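Lusley Lab Reports Progress on Two-Handed Handling of Unfamiliar Objects

The robotics laboratory at the Lusley Institute has released the first results of Nollivix, a method that helps a two-handed robot decide how to pick up everyday items it has not met before. The work was carried out over the past year with the Esquivel Center for Applied Automation.

Most household and office items are easy for people to lift but hard for machines. A flat card offers almost no edge to hold. A small bottle may roll when touched, and a notebook can open partway through a lift. Robots trained on a fixed set of items often perform well with those items and poorly with anything else on the same table.

Nollivix addresses the problem by separating two decisions that are usually made together. The system first selects which hand should act and whether the other hand should steady the object. Only then does it plan the position of each finger. According to the laboratory, this order reduces the number of motions the robot must consider and shortens the planning step before each attempt.

The training set consisted of over 1000 demonstrations guided by human operators. Each demonstration began with a different arrangement of items, and operators were asked to vary the order in which they handled them. The items included stationery, small containers, packaged goods and printed covers with glossy surfaces.
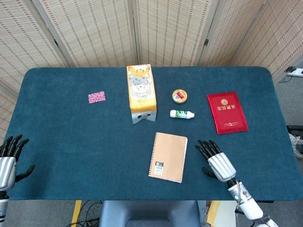

The two robotic hands over a tabletop arrangement that includes a spiral-bound notebook, a red certificate folder and a small round tin.

For the evaluation, the team prepared 44 objects that had been kept out of training. The robot made 294 attempts, which were divided between Nollivix and an earlier planner developed at the laboratory under the name Floko. Both methods used the same arms, hands and cameras. An attempt was counted as successful when the object was lifted clear of the surface, held, and set down again at a marked location.

The new method completed a larger share of its attempts than the earlier planner. The difference was greatest for thin, flat objects, where a second hand could hold one side in place while the first worked its fingers under the other. Results for small rigid containers were close to those of the earlier planner, and the laboratory does not claim an improvement in that group.

The report also lists the conditions under which the method failed. Shiny covers sometimes led the system to misjudge the height of an edge, and soft packaging changed shape during the grasp. In 14 attempts the robot selected a suitable hand but approached from a direction that was blocked by a neighboring object. The team plans to address this last group first, by including nearby objects in the initial choice of hand.

A second round of tests is scheduled to begin in October at the Esquivel Center, where the method will be run on a different pair of arms. The laboratory intends to make the demonstration records and the evaluation procedure available to other research groups when that round is complete. Requests for early access may be sent to the Lusley Institute's research office.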